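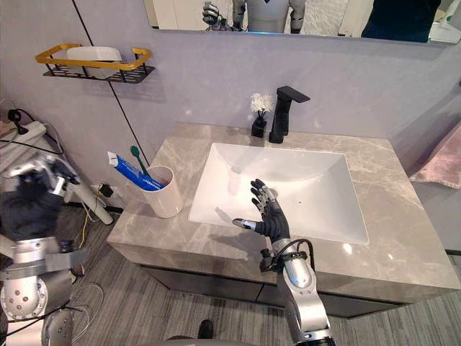
The Shared Washroom Returns to the Small Hotel

2025-12-27

For most of the past century, the private bathroom was the feature by which a modest hotel was judged. Owners cut closets in half and gave up whole bedrooms to provide one. In the hill town of Rarnia, several houses are now moving in the other direction, and their guests appear willing to follow.

The Tokgöz guesthouse reopened in February with 10 bedrooms and two large washrooms on each landing. The building dates from a period when water was carried up from the yard, and its upper floors were never intended to bear the weight of modern plumbing. An earlier plan for private bathrooms would have required 42 new pipe runs through original plaster. The owners declined it and spent the money on better rooms to share.

The change places greater demands on housekeeping. A private bathroom is cleaned once a day, while a shared one must be ready at any hour. Staff at Tokgöz inspect each washroom seven times between morning and night, and supplies are kept on the same floor.
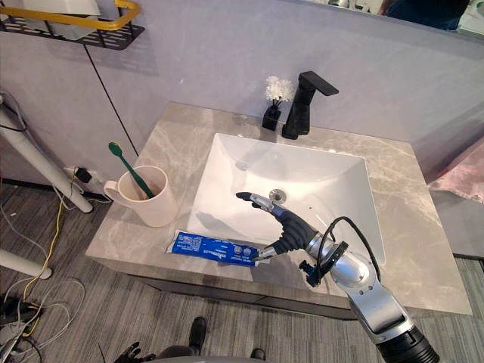
A tube of toothpaste on a gray marble bathroom countertop.

Linen is the largest continuing expense. The Breminex laundry, which serves most of the town, handles 1,000 towels in a busy week and returns them sorted by house. Heavier towels last longer but take more time to dry, a serious matter in a valley where winter fog can remain until noon.

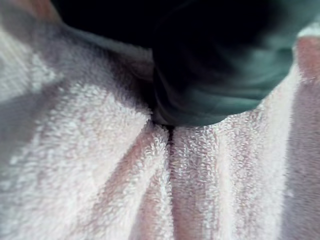

Several owners have therefore settled on a middle weight and replace their stock in stages. Worn pieces are cut down for cleaning cloths.

Room rates have fallen slightly under the new arrangement, and longer stays have become more common. The town's lodging association will review its washroom standards next year, including the number of guests permitted to share each room and the hours during which hot water must be supplied.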